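Putberg 60 Gallery Plinth
Maker: Tresar
Display furniture / Plinths and bases

The Putberg 60 is a free-standing plinth for sculpture, ceramics and small installation work. The top measures 60 x 60 cm. The carcass is birch plywood with mitred corners, supplied primed for painting on site. Maximum evenly spread load is 50 kg. Four levelling feet adjust from inside the base through a removable rear panel. 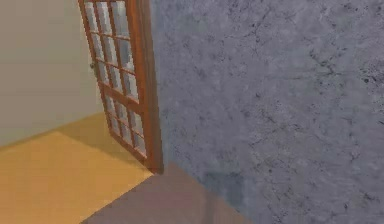 Can the plinth be used with an acrylic cover?
Covers from the Gratura range fit the 60 cm top and sit in a routed groove. They are ordered separately.

Unladen weight: 23 kg
Finish: white primer, matt
Cable entry: rear panel, lower left
Fixings: security screws, key supplied

Prize and biennial hire is handled by Marilou Lacson at the Dizon depot. Price list valid from 8/16/24.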